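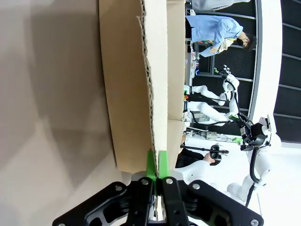

Box 1033 stops the Sandow packing trial, and the team has found out why

The two-armed packing robots at the Mellor lab had been having a superb run. Box after box, flaps up, bubble wrap in, spectacle cases on top, flaps down again. Then on Wednesday afternoon, on box number 1033, one arm closed on a cardboard flap, was told to let go, and didn't.

The arm carried on to its next position with the flap still firmly between its fingers. The box came with it, skidding over the tabletop and tipping one case out before the arm's own force limit stepped in and brought everything to a halt. There were no injuries, the case survived without a scratch and the only real casualty was the box. All the same, the Sandow project has paused its unattended packing runs while the fault is put right, and has written up the whole thing in the open for anybody who works with similar kit. Good for them!

Sandow, for readers who haven't been following it, is the joint effort between the Mellor lab and the mail-order optician Jelodby to see whether a pair of robot arms can pack small, awkward, easily scratched goods the way a person does. Spectacle cases sound simple. They are not! They're smooth, they slide about, some of them are see-through (a misery for depth cameras) and they go into a box whose flaps never sit quite the same way twice. Getting past a thousand boxes was a big moment, and there had been cake.

Ruth Parsons, who runs the project, was at the next bench when it happened.

"I heard the cardboard before I saw anything," she said. "It makes a lovely loud scraping noise on that table. By the time I'd turned round the arm had stopped itself, and my first feeling was relief that the limit had done its job. My second was that I wanted to know everything about it straight away."

The obvious suspect was the fingertips. The grippers wear soft pads to help them hold thin board without crushing it, and there was a theory doing the rounds by teatime that a pad had picked up enough glue from the box seams to stick. It was a nice theory and it lasted until the next morning, when the pads were taken off, checked and found to be clean.
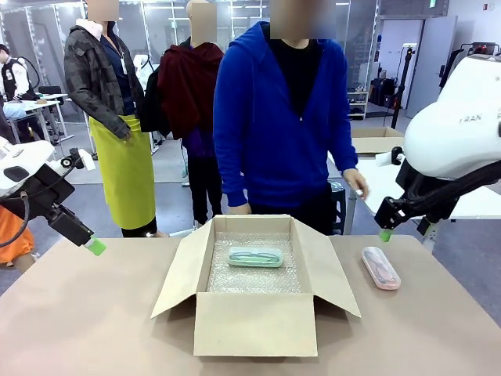

What the logs showed was far more interesting. Shortly before the fault, an operator had paused the run to straighten a box by hand, and had then pressed resume. The pause caught the gripper at an awkward moment, just as it was about to be sent the order to open. On resuming, the arm controller asked the gripper for its position and was handed an old answer, saved from before it had closed on the flap. The answer said "open". So the controller, reasonably enough, decided that there was no need to send the order, and moved off.

In other words the arm believed it had empty fingers. It would have been perfectly happy to go on believing that all the way to the other side of the table.

The old reading hung about for two seconds before a fresh one replaced it. In normal running that gap never matters, as the readings are refreshed constantly. It only opens up after a pause, and only if the pause lands in just the wrong spot. The team reckon that's how it stayed hidden through more than a thousand boxes.

Knowing what to look for, they set about making it go wrong on purpose, which must have been enormous fun. With the speed turned right down and somebody's hand on the stop button throughout, they reproduced the fault four times in one morning, once on each flap of the box. The side flaps turned out to be the gentler ones. With the front flap the arm pulls straight along the length of the box, and the whole thing goes for a ride.

Surnetti, which wrote the control software for the trial, had an engineer on a video call for most of that session and sent over a first fix the same evening. The change is a small one. After any pause, however short, the controller now throws away every saved gripper reading and waits for a new one before it lets the arm move. If no new reading arrives, the arm stays put and asks for help. 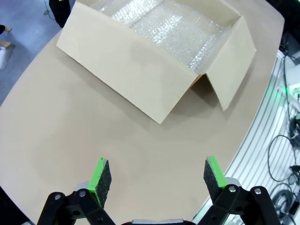 A second change came from the people who stand at the table all day, and it may be the one I like best. Until now the robot trusted what the gripper told it about itself. From the next version it will also have a look. Before each move away from the box, the wrist camera takes a quick picture and checks for clear space between the fingers. If there's cardboard where there should be daylight, the arm doesn't go anywhere.

It costs a little time on every box, and there was some grumbling about that from the Jelodby side, where they had been enjoying watching the packing times come down. Parsons is unbothered.

"We'll win the time back somewhere else," she said. "I'd much rather have a slightly slower robot that knows what it's holding. We had a cardboard flap this time, and that's a very cheap way to learn it. Think about a sleeve."

That last point is the serious bit. People do work close to these tables, passing in boxes and moving cases about, and the report is frank that the force limit was the only thing that stopped the arm. It did exactly what it was fitted to do, but the team had been counting on it as the last line of defence and found it was the only one. The working rules have been tightened in the meantime. Nobody reaches into a box during a pause unless the arms have been backed away first, and the resume button can't be pressed by the same person who is straightening the box.

There's also a new line in the log sheet for pauses, with a space for the reason. Before this, a pause was treated as nothing much and went unrecorded unless something broke. Going back through the earlier runs for others like it has been slow work, and the team can't say for certain that the fault never showed up before in some milder form. A few torn flap edges from the early weeks were put down to poor board at the time. They may get a second look.

Supervised runs have already started again at reduced speed with the new software on both arms, and a longer test is planned in which pauses will be thrown in at random moments, as many and as awkward as the team can think up. If that goes well, unattended packing could be back in May. The full write-up, with the logs and a rather wonderful slow-motion clip of the front flap test, is free to read on the Sandow project page.

Box 1033, meanwhile, has been taped back together and is living on top of Parsons's filing cabinet. She's keeping pens in it.

2 shares | 4 comments

Home | News | Robotics | Events | Contact us

Got a story for us? Email the news desk. All text copyright of the authors. Back to top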